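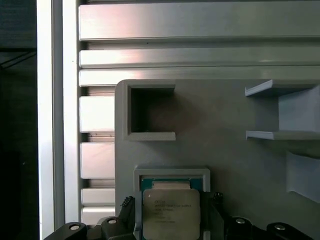 My daughter says the thing is older than her marriage and I should let it go, but it still does my taxes and it still plays my records, so why would I? That was Prasert Prasertsri, writing in after my grumble last month about computers that get thrown out before their time, and his note was one of a whole pile of them. I had no idea so many of you were still typing away on machines you bought when your kids were in middle school! I've been reading your letters at the kitchen table every evening, and I've loved them, even the two that told me I was wrong about nearly everything.

So let me try to pass along the best of what you sent, with a few things of my own mixed in, and forgive me if I wander a bit.

The most common question, by a long way, was whether a slow computer is a dying computer. Most of the time it isn't. My own desktop, which lives in the back bedroom next to the sewing things, had gotten so slow by May that I would press the button, go put the kettle on, drink the tea, and come back to find it still thinking. I was sure the whole machine was shot. I took it down to Korneck, the little repair counter behind the shoe store in Barham, and the young woman there had the side panel off before I'd finished my speech. The old spinning hard drive was the trouble. She swapped it for a solid-state one, added some memory while she was in there, and charged me 214 dollars for the lot, which I thought was more than fair when the new ones I'd been eyeing were 700. It's up and running now before I can get my glasses on.

Several of you asked about going further and changing the processor itself. I put this to her when I went back to pick mine up, and her answer was – maybe, but look before you buy. A processor has to match the socket on your main board, and even when it fits, the board may need an update before it will recognize it. If you're set on trying, write down the exact model of the board first and look it up on the maker's own list. Handle the chip by its edges, keep your fingers off the contacts, and clean off the old thermal paste before you put on the new. And don't force it! One reader out on the Edet side of town pressed a little too hard and ended up buying a board as well as a processor, and he asked me very nicely not to print his name.

Dust came up again and again, too. I'm embarrassed to say mine hadn't been opened in 6 years, and what came out of it could have stuffed a pillow. Shut it down, unplug it, take it out to the porch, and use short puffs from a can of compressed air, holding the fan still with a finger while you do. You'll feel silly out there in an apron, but the noise it saves you is wonderful.

Now, I do want to be fair to the two of you who scolded me. You both pointed out that an old machine that no longer gets security updates isn't something you should be doing your banking on, and I agree, and I should have said so last month. If yours has reached that point, you can keep it for letters and photos and music and leave it off the internet altogether, or you can put a newer, lighter system on it, if the machine can take it. Copy everything you care about onto an outside drive first, and then check that the copies open. I have around 600 pictures of my late sister's garden, and I would trade the computer, the desk and the chair for any one of them.

If you've decided yours really has come to the end, please don't set it out at the curb. The Nurnik center takes computers in at the side door until four in the afternoon, and they'll wipe the drive while you wait if you ask at the desk. Bring the power cord along with it, and the keyboard too if you aren't keeping it.

Prasert, by the way, wants to know if anybody has a spare ribbon cable for a flatbed scanner of about the same age as his computer. He's happy to trade tomato seedlings for it. Write to me at the usual address and I'll see that he gets your note.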